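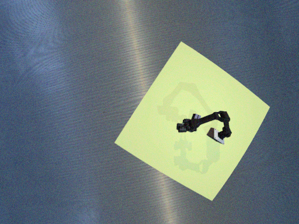

Section 3. Setting Up the Arm in the Simulated Cell

3.1 Purpose

This section sets out the procedure for placing the tabletop arm in the Zoreo simulation workspace and confirming its rest pose before any motion program is loaded. It applies to all operators of the Cindstead training cell. The simulated cell must be set up and accepted before the matching program is released to the physical arm.

3.2 Before You Begin

Confirm that you hold an operator account with write access to the cell file. Read-only accounts can open the overhead view but cannot save a pose. Close any other session that has the same cell file open.

NOTE: Cell files saved under an earlier release must be converted first. Refer to Section 2.

3.3 Procedure

1. Open the cell file and select the overhead view. Wait until the surface textures have finished loading.

2. Check the work panel. It should be plain yellow-green, with no markings or grid lines, and should lie on the brushed-metal ground surface. The panel is set at an angle to the view and appears as a diamond. Do not rotate it to square it with the screen.

3. Load the arm model. The base block must rest fully on the panel. If any part of the base extends past the panel edge, delete the model and load it again. Do not drag the base by hand.

4. Set the joints to the rest pose. Seen from overhead, the arm forms a bent hook, with the forearm reaching left from the elbow and the gripper at the free end. The panel between the gripper and the base remains open.

5. Confirm that the gripper is empty and that no objects are present on the panel near it. Parts are added in Section 4.

6. Turn on both light sources. Two faint shadows should fall on the panel, one above and to the left of the arm and one below it. Both are larger than the arm. A single shadow means that one light source has not loaded — restart the session and return to step 1.

7. Set the simulation speed to 100 percent and run the idle check. The arm must hold its pose for the full length of the check. Record any drift in the cell log.

8. Save the pose under the cell name, followed by your initials.

CAUTION: Do not send a saved pose to the physical arm until a second operator has reviewed it. The physical arm will move to the stored joint positions as soon as the pose is accepted.

3.4 Faults at Set-Up

Fault 102 (base not seated). The base block is above or below the panel surface. Reload the arm model as described in step 3. If the fault appears again after 3 attempts, restore the cell file from the last accepted copy.

Reflections on the metal surface. Bright blue patches and a warm streak on the ground surface are part of the lighting and are not faults. They have no effect on contact or motion results.

Gripper hidden by forearm. The wrist joint is outside its rest value. Enter the value from the joint table. Do not adjust it by eye.

3.5 Approval

Set-up records are reviewed by Sunita Fitzsimmons. Requests to change the rest pose should be sent in writing to Tobias Marchetti and must include the current joint table.

Last updated: 26 Feb 2024

Related sections
Section 2. Converting Earlier Cell Files
Section 4. Adding Parts to the Panel
Section 5. Releasing a Program to the Physical Arm

Contact Cell Support | Copyright Cindstead | Back to top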